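**Workshop notebook – Dradanstead, bench area**
June, entry opened 9:40

Subject: small riser shelf for the shared bench, second assembly

The first riser was withdrawn from use last month after its board split at one end. The cause was recorded at the time: the pilot holes had been drilled too close to the grain break, and the screws were driven by machine at full torque. The present entry covers the replacement, which uses the same black metal frame and a new board cut from the Varkisine offcuts.

The frame was checked before assembly. Both side bars were square to the bottom bar when tested against the small engineer's square. A slight twist in the bottom bar, noted in the previous entry, was corrected in the vise and did not return when the clamp was released. The paint was touched up at two scratches and left overnight.

The board was sanded on the upper face and the long edges only. The underside received one pass with fine paper and no finish, as it is not handled in use. Pilot holes were drilled by hand and the screws were tightened with the short driver, alternating between left and right until the crossbar sat flush. No washers were fitted. The Proder instruction sheet calls for them, but the heads are wide enough for this application and the washers supplied were of the wrong bore.

The assembled unit was placed on the bench and observed from the front, at the height of a seated user. The red container was used as the trial item, as it is one of the pieces the shelf is meant to hold.

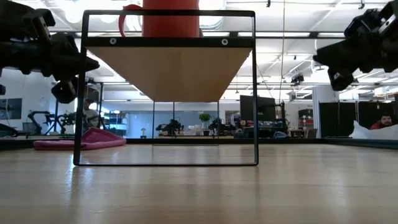
*Riser on the bench, red container on the board. Note the two screws in the front crossbar.*

Load check. Weights were added in steps of 40 g to a final 400 g, with the straightedge held under the board at each step. No gap could be seen between the straightedge and the wood at any point. The final load was left in place for 145 minutes and the reading was then repeated with the same result. The unit was not tested above this figure. Heavier items, including the cast base from the Huang stand, are to remain on the lower rack until a further check has been made.

Stability. The unit was pushed by hand at the level of the board, first from the side and then from the front. It slid before it tipped in both cases. Sliding is the more likely problem in daily use – the bench top is smooth and the bottom bar has very little grip on it. A strip of thin cork under the bar is proposed. Felt was considered and rejected, since it collects dust and was found to shift on the earlier unit.

Outstanding items:

- Cut the cork strip and bond it to the bottom bar. Allow five hours under light weight.
- Retighten both screws after one week of use and record any movement.
- Mark the load limit on the rear edge of the board, in pencil for the present.
- Return the short driver to the wall rack. It has been signed out under the old riser entry, which should be closed.

Drawing to be updated with the new hole positions before a second board is cut.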